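Cloltano Shared Shop > Builds > Arm with soft fingers, cans sliding

mkusuma
Still working on the table clearing arm. The pads are glued on and it closes on a can fine, but on a glossy top the can tends to skate before the second finger gets there. I'm closing at 55 percent speed. Current test spot is the big dark table by the wall.

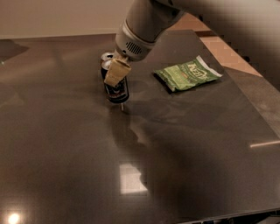
Gripper on a soda can, chip bag left flat for later.

Bags are a separate problem. Out of 10 tries I got 2.

herman_s
Slow the last bit of the close. I had the same trouble on the Cumitz arm, and dropping the speed fixed most of it. I'd also put a mat down.

mkusuma
Don't want a mat. The tables at home won't have one.

pellet88
Disagree with Herman on speed. Slow just pushes the can farther if the fingers aren't centered. Fix your centering first. Are you running full cans or empties?

mkusuma
Both. Empties are worse. I moved on to two cans standing apart with the arm coming in from the right, so it has to pick a target and leave the other one alone.
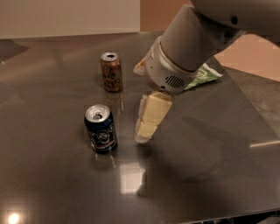

The target picker is just nearest first for now. Glare on the tabletop throws it off in the afternoon, so I've been testing after 10 at night.

herman_s
Try both speeds and log it. You'll want more than 10 runs.

pellet88
500 would tell you something. And center it first.

mkusuma
Not doing 500. Will post the log when I have it.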